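Re: [cell-practice] Draft 2, clause on tabletop layout
Date: June 30, 2026

On the May draft, the list wrote:
> Clause 2 asks for a fixed object layout before each run.
> Does "fixed" cover items the arm passes over, or only
> the item being handled?

It covers everything on the work surface. The Odska wording was too loose and I have changed it. Proposed text:

2.1 Record the position of every item on the surface before the run starts.
2.2 Items under the arm's path are part of the layout, whether or not the task uses them.
2.3 Keep people behind the barrier line while the arm is powered.
2.4 Route cables on the floor clear of the operator's side.

2.2 is the one that gets skipped. In all three views below, the upper arm passes over the table with the gripper low at the front left and a green tray under or beside the elbow.

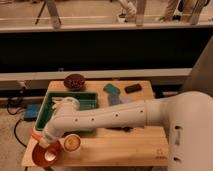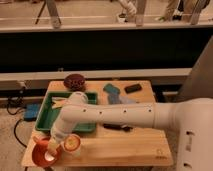
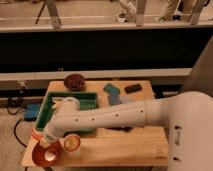 Comments on 2.1 and 2.2 to the list, please. The Broltomar numbering stays as it is.

Cheng replied that 2.1 should also set a tolerance, as a recorded position without one cannot be checked at the next run.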